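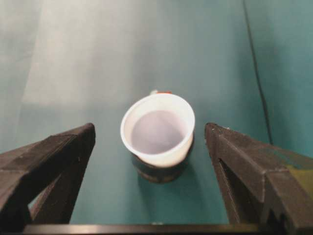
Unit 4: Taking Household Water Samples

Read this handout before the June field session. It covers cold tap water only. Well sampling is in Unit 5.

First-draw and flushed samples

A first-draw sample is taken after the water has sat in the pipes overnight. It tells you what the plumbing adds to the water, mainly lead and copper. A flushed sample is taken after the tap has run for a few minutes and is closer to what is in the street main. You need both to say where a metal is coming from.

In the Drastton exercise we visit 19 homes and take 2 samples at each, one of each type. Residents are asked not to use any water for at least six hours beforehand. That includes toilets and washing machines, which students often forget to mention when they call ahead.

We use cookies to remember your reading preferences. Accept / Manage settings

Filling the bottle

Use the kitchen cold tap. Leave the aerator on. Open the tap as you would to fill a glass, and start collecting with the first water out. Fill to the shoulder, cap, and write the time on the label. Do not rinse the bottle first.

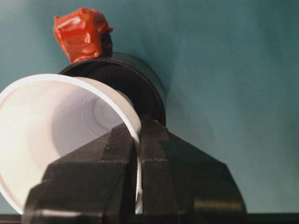
Karagiannis asked whether a resident who got up at night for a single glass of water has spoiled the first draw. In most cases, yes. Note it on the sheet and arrange another morning.

Recording

Each sheet needs the street, the tap used, the hours the water stood, and the pipe material if known. Older houses in the Hernness district often have mixed plumbing, so write "mixed" and do not guess. Sheets are worth 12 points and are due at the start of the next lab.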